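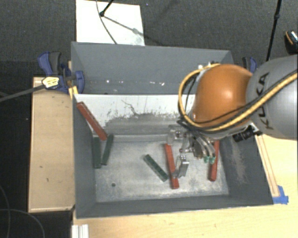 Ermanno Benedetti asked after the last session why returned stock should concern a board at all, when the sums are small and the shelves are full. His question is the reason this talk has been moved to the morning.

Speaker notes: Returns and the Regional Warehouse
Kurcombe site, July briefing, 9.30 am

Opening
Thank colleagues from Vedness for travelling. Remind the room that the written paper was sent out beforehand and that figures will not be read aloud in full.

Slide 2. What we mean by a return
A return is any item sent back by a customer after dispatch, whether or not the parcel has been opened. Parcels refused at the door are recorded separately. Until last year the two sites used different forms, and older totals should be compared with care.

Slide 3. The present position
In the spring quarter Kurcombe received 939 returned parcels in the homeware range. Of these, 76 could not be matched to an order. Most of the unmatched parcels had no slip inside and a label that could not be read. Pause for questions on this point - it was raised twice at Vedness.

Slide 4. Time on the shelf
The average return waits 18 days before a decision is made to resell, repair or write off. Our own standard is eight. The delay falls mainly between the goods-in desk and inspection, where parcels are held until a full cage has been filled. Cocco, which supplies the kitchen lines, will not accept faulty goods after the end of the month in which they reach us, and the waiting time therefore has a direct cost.

Slide 5. The customer's side
Refunds are paid once inspection is complete. Letters of complaint refer to silence far more often than to the amount paid. It is proposed that a short notice be sent on the day a parcel arrives.

Slide 6. Proposals
Inspection should begin daily, whatever the number of parcels held.
Both sites should adopt the Unex returns form from the start of the autumn quarter.
Unmatched parcels should be listed weekly and the list shared between sites.
Sakda Phetsri will speak to the staffing paper at this point. Allow ten minutes.

Slide 7. Questions
If asked about charging for returns, state that no such proposal is before the board. Questions on carrier contracts should be taken in writing.

Close by 10.15 am. Copies of the returns form are on the side table.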